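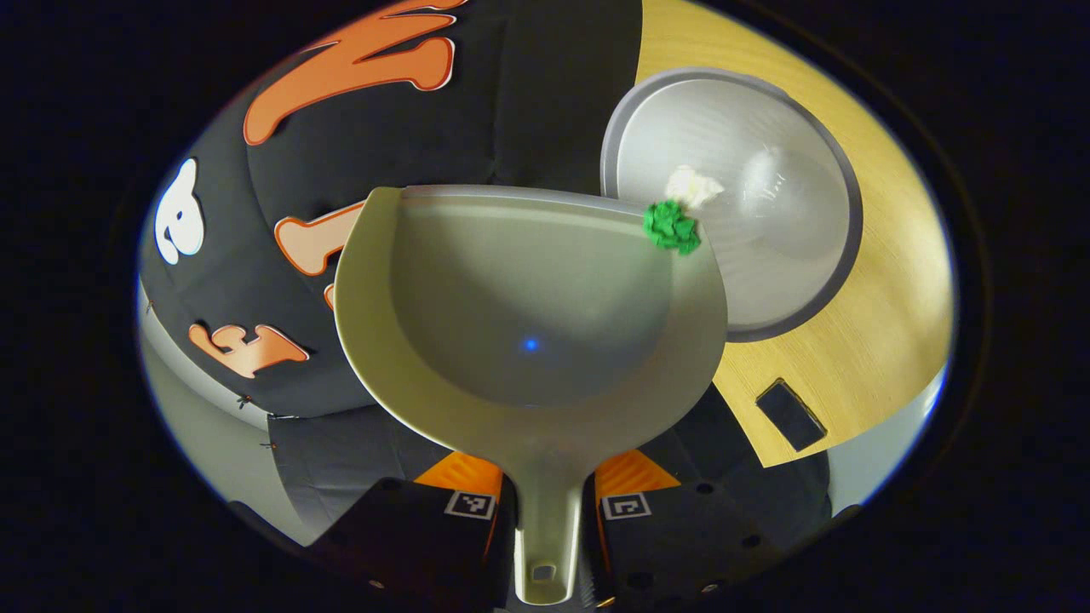 Kam-wah Lui thinks the rule about handles is too strict, and said so in a comment under my last post: if the gripper holds, it holds, and a protocol that rejects a good grasp for being two centimetres too high is only measuring obedience. Tuncay Kaplan replied that he would rather throw away good grasps than argue over every one of them. I am closer to Tuncay, but the objection deserves a proper answer.

The rule as it stands in our collection notes (revision four, the one we share with the Lidau group) reads: "Long-handled tools are gripped on the handle, with both pads in contact, and the grip is not changed until the tool is released." A dustpan is a long-handled tool for this purpose. So are spatulas, brushes and the ladle that everyone hates.

The reason for fixing the grip is load. A dustpan held by its handle is a lever, and anything picked up sits at the far end of it. A ball of crumpled paper weighs next to nothing, so you can hold the handle almost anywhere and the pan will behave. Replace the paper with something heavier and the handle starts to rotate between the pads. If half the recordings were made with a high grip and half with a low one, you have two tasks filed under one name, and you will find this out at training time.

We did find this out at training time. Of the 600 demonstrations in the first Gandon batch, 252 had the grip shifted part way through. None of the operators had done anything wrong, as revision two said only "hold the tool securely". Lina Issa spent most of January relabelling them.

What I would change is the wording on contact. "Both pads in contact" is easy to check on a flat handle and hard to check on a round one. Ferdinand Kaufmann's suggestion is to state it as a test: lift the tool clear of the surface, pause for one second, and start the task only if it has not turned. I prefer this. It takes a second, it needs no judgement about geometry, and a reviewer can see whether it was done.

Three other points that came up in the same thread:

Markers. Both finger markers must be readable at the start and at the end of the recording. Brief occlusion in between is accepted. Wipe them before each session with a dry cloth — the Kuster cleaning fluid lifts the print.

Loose items. Crumpled paper is to be replaced when it has been flattened, and colours are to be noted in the session sheet. Do not smooth it out and crumple it again.

Missed items. If a piece drops outside the working area, finish the motion, release the tool and mark the recording as failed. Keep it. Failed recordings go in the same folder with the flag set.

Kam-wah also asked whether the Zuline checker could enforce the grip height by itself. It can't at present. It checks finger opening and marker visibility, and it has no idea where on the handle you are. Veronika Ortner has a branch that estimates it, but it needs a model of each tool and we have no model for most of them.

Revision five goes out on Wednesday with the one-second test in it. Comments on the ladle should go in the ladle thread.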